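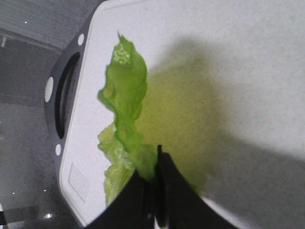
Is the leaf-handling cell at Midport ready for daily use?
Nearly, and it would be nearer if we had left the fingers alone in the spring.

Progress report, Iruscombe salad cell, second period
Prepared by the Midport workshop for the Lunbridge fund

Where the money went

You paid for one arm, one gripper, one wrist camera and a bench to bolt them to, plus our time keeping them on speaking terms. All four are installed. The spending sheet is attached separately and is duller than this report, but it adds up.

State of the cell

The arm itself has been no trouble. It was greased in October, the mounting bolts were checked against the marks we painted on them, and none had moved. The base cable now runs in a proper tray, after a long stretch of running wherever it liked.

The gripper has taken up most of the period. Lettuce is a bad thing to hold. Squeeze it at the stem end and it mostly behaves; squeeze it farther up and you have made dressing. We now close on the stem end only, and the closing force has been brought down twice. The original setting came from the first period, when we were practicing on wooden blocks, which do not complain.

The fingers are the plain black ones again. The soft-tipped pair we mentioned last time held beautifully for a morning and then began to peel. They are in a drawer. We would like the final report to be silent on what they cost, so we are mentioning it now: it was over 100 dollars, and it came out of the small parts line.

The camera

The wrist camera was knocked out of line during the finger swap and spent a while confidently reporting leaves slightly to the left of where they were. It has been recalibrated and the bracket now has a second screw. We also lowered the bench lights. A white cutting board under strong light gives the camera very little to work with except shadows, and a shadow under a leaf can pass for more leaf. The arm made several attempts to pick one up – we admired its optimism and changed the threshold.

Cleaning

This was the weak point in your comments on the last report, and the comments were fair. The routine is now:

Wipe the fingers at every break, including the inner faces.
Clear the gap between the fingers with the small brush at the end of the shift. Scraps of leaf collect there and dry like paint.
Wash the board and put it back against the stops before homing the arm.
Run one empty open-and-close cycle and listen to it.

The last step is the one people skip, and it is the one that caught the worn bushing. McPhee supplied the replacement and it took an afternoon to fit, most of which was spent finding the correct hex key.

Numbers, since you asked for them

The log shows 1387 completed picks this period against a target of 2000. The shortfall is the finger business and the camera business, in that order. There were 3 unplanned stops that needed a person with tools. The rest were cleared by pressing the button again, a repair method we are not proud of and have recorded under its own heading.

Still open

The spare gripper cable is on order. The force setting lives in two places in the software and they have disagreed before, so one of them has to go. The guard on the Lunbridge side of the bench rattles when the arm returns home; a strip of foam has quieted it for now, and a new hinge is budgeted.

We are not asking for more money. We are asking to move what is left of the travel line into spare parts, as the cell is not going anywhere. A short reply approving this would let us order the hinge and a second set of bushings together and pay for shipping once.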